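Grarudora Two-Arm Recording Cell
Product page, revised May 6, 2026

Overview

The Grarudora cell is a bench-top station for recording manipulation demonstrations. An operator drives two arms over a square working surface; joint positions, gripper opening and all camera streams are written to a single episode file. The cell is supplied assembled, with the arms bolted to the front rail and the wrist cameras already aligned.

It is intended for laboratories and small firms that need training examples of everyday handling work and do not wish to build a rig from parts.

Recording

Each camera stream is stored at 50 frames per second, and joint states are sampled on the same clock. Gripper opening is stored as a single byte, where 0 is fully closed and 255 is fully open. Force is not measured. The episode is closed by a foot pedal, and a second press within the review window discards it.

The Pisine recorder checks each file for dropped frames before it is added to the set. Files that fail are kept in a separate folder and can be replayed but not exported.

Task pack: garden tools

The standard task pack consists of picking up toy garden tools and moving them between the tabletop and a bin. Handles and heads differ in colour and outline, and several tools nest or overlap when piled, so an episode often includes a grasp in clutter. Backgrounds are exchangeable. The patterned wall panels and veined surface are offered for customers whose models fail on anything other than a plain bench.

Wrist views and fixed view, garden tools task:
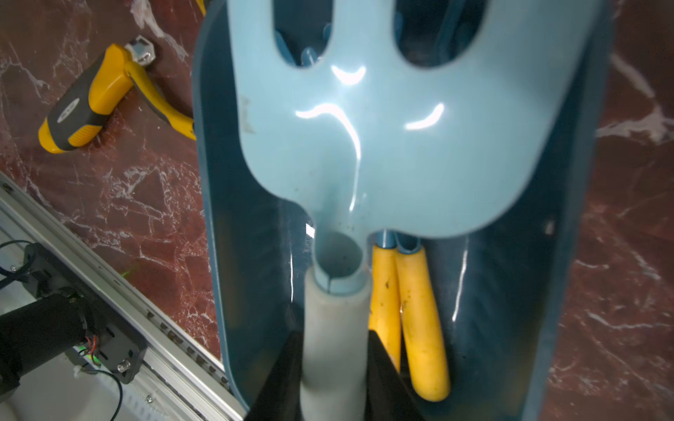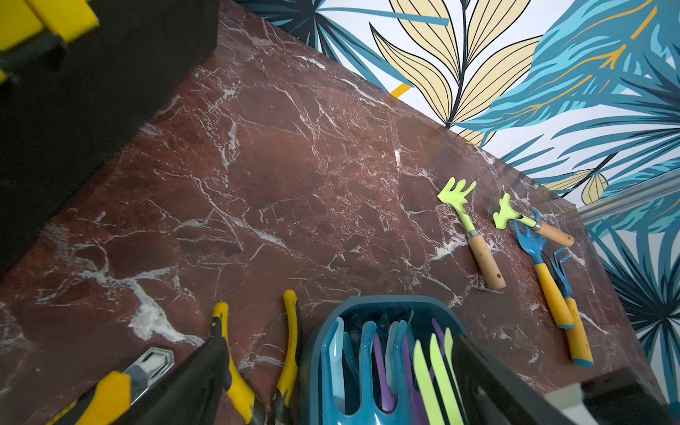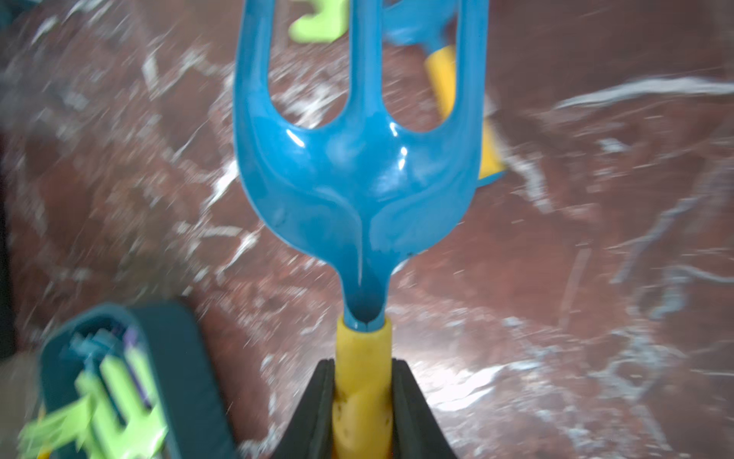
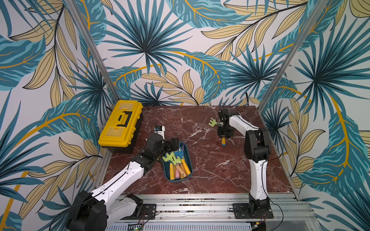 Elis Vaughan wrote to us after his first set of 50 episodes that the wrist views had been more use to him than the fixed one, and that he would have liked the pack to say more about starting positions. His operators had begun nearly every episode with the tools piled the same way, and the trained policy did poorly once they were spread out. He now has one person lay out the surface and another drive the arms, and asks whether the layout could be suggested by the software.

A layout prompt is planned for the July release. Until then, we recommend changing the arrangement between episodes and noting it in the free-text field, which is carried through to the export.

Supplied with the cell

Two arms with parallel grippers
Two wrist cameras and one fixed camera
Aluminium frame and front rail
Tabletop, one finish
Wall panels, three sides
Foot pedal
Pisine recorder licence, one seat

Options

Additional tabletop finishes
Wojcik gripper pads, soft or ridged
Brurker transit case
Second recorder seat

Notes on use

Wrist cameras should be recalibrated after any change of gripper pads. Glossy plastics give strong highlights under direct lamps; diffusers may be fitted to the frame posts, and exposure should be locked before the first episode of a session. Cables must be left with enough slack for full wrist rotation.

Delivery is 14 working days from order. Technical questions go to Angharad Prydderch, and orders and spare parts to Ramesh Uniyal.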